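이 웹사이트는 이용 편의를 위해 쿠키를 사용합니다. 계속 이용하시면 쿠키 사용에 동의하신 것으로 봅니다. [동의] [설정]

분류: 생활문화 > 주거와 살림 > 수납

4. 빈 통의 문제

4.1 통은 언제 통이 되는가

앞 장에서 우리는 수납용품이 집에 들어오는 경로를 다루었다. 이 장에서는 들어온 다음의 일, 곧 수납함이 무언가를 담기 시작하기까지의 기간을 다룬다. 조사 참여 가구가 남긴 살림 일지를 읽다 보면 이 기간이 생각보다 길다는 사실에 놀라게 된다. 연구진은 처음에 일지 양식의 '빈 상태' 칸을 예의상 만들어 두었는데, 가장 성실하게 채워진 칸이 그 칸이었다.

분석 대상은 여섯 가구가 작성한 일지 기록 317건이다. 참여자는 수납함을 새로 들이거나, 비우거나, 옮기거나, 다른 수납함 안에 넣을 때마다 한 줄씩 적었다. 마지막 항목은 원래 양식에 없었으나 참여자 쪽에서 먼저 요구해 왔다. 수납함을 수납할 곳을 찾는 일이 그만큼 잦았다는 뜻이다.

Gutine의 분류(3장 참조)에 따르면 빈 수납함은 '대기', '유예', '체념'의 세 상태를 거친다. 대기는 용도가 정해졌으나 아직 담지 않은 상태이고, 유예는 용도를 정하겠다는 결심만 있는 상태다. 체념에 이르면 통은 가구 취급을 받으며, 그 위에 물건이 올라간다. 안이 아니라 위에 올라간다는 점을 강조해 둔다. 일지에는 뚜껑을 닫은 통 위에 우편물이 쌓이고, 그 우편물을 넣을 더 작은 통을 새로 산 경우도 있었다.

4.2 손잡이와 모서리

형태도 무관하지 않다. 참여자들이 수납함을 고르며 가장 오래 따진 것은 용량이었지만, 쓰면서 가장 자주 언급한 것은 손잡이였다. 용량은 살 때의 미덕이고 손잡이는 옮길 때의 미덕인데, 우리 자료의 수납함은 담는 일보다 옮겨지는 일이 많았다. 어떤 참여자는 같은 통을 침실에서 베란다로, 베란다에서 현관으로 보냈다가 다시 침실로 맞아들이며 "출장 복귀"라고 적었다.

벽을 뚫어 만든 손잡이는 여기에 작은 딜레마를 보탠다. 들기는 편하지만 속이 보인다. 빈 통이라면 비어 있다는 사실이 드러나고, 찬 통이라면 무엇을 대충 쑤셔 넣었는지가 드러난다. 한 가구는 겨울 양말이 구멍 밖으로 나온다는 이유로 양말을 아래로, 책을 위로 옮겼고, 그 결과 통을 들 수 없게 되었다. 손잡이는 그대로 있었으므로 기록에는 '기능 유지'로 남았다.

둥근 모서리도 자주 불평의 대상이 되었다. 상자에 든 물건은 대개 각이 졌는데 통의 구석은 각이 지지 않아, 넣을 때마다 어중간한 틈이 생긴다. 이 틈에는 건전지, 머리끈, 어디에 쓰는지 모르는 나사가 모인다. 우리는 이를 '구석 침전물'로 따로 집계하려 했으나 코더 간 합의에 실패했다. 쟁점은 나사를 쓰레기로 볼 것인가였고, 끝까지 버리자는 사람이 없었다.

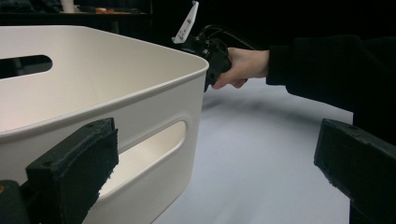

그림 3. 타원형 손잡이 구멍이 있는 흰색 플라스틱 수납함. 테두리가 두껍고 모서리가 둥글다.

Cillian Fahy는 이 장의 초고를 읽고, 빈 통을 실패로 보는 시각부터가 수납업계의 시각이라고 적어 보냈다. 그에 따르면 집 안에 빈 통 하나쯤 있는 것은 여유분의 접시가 있는 것과 같고, 손님이 온다는 전화를 받은 뒤 식탁 위를 한 번에 쓸어 담을 수 있는 집은 빈 통이 있는 집뿐이다. 타당한 지적이어서 자료를 다시 읽었다. 과연 '손님' 항목이 붙은 기록에서는 유예 상태의 통이 갑자기 가득 찼다. 다만 그 통들이 다시 비워지는 데는 최대 20일이 걸렸고, 그동안 가위를 찾는 기록이 이어졌다. 우리는 지적을 받아들이되 가위에 관한 단락은 부록으로 옮겼다.

4.3 소결을 대신하여

분류 작업에는 한계가 있다. 일지는 참여자의 자기 보고에 의존하며, 자기 집의 통을 '체념'으로 적는 데에는 용기가 필요하다. 실제로 한 참여자는 5월 기록 전체에서 같은 통을 '대기'로 표기하고 비고란에 "곧"이라고만 적었다. 연구진은 이 표기를 수정하지 않았다. 상태별 전이 빈도는 다음 장에서 Zoltent 표기법으로 정리한다.

맨 위로 | 문의: 편집실 | 저작권은 각 저자에게 있습니다. 무단 전재를 금합니다.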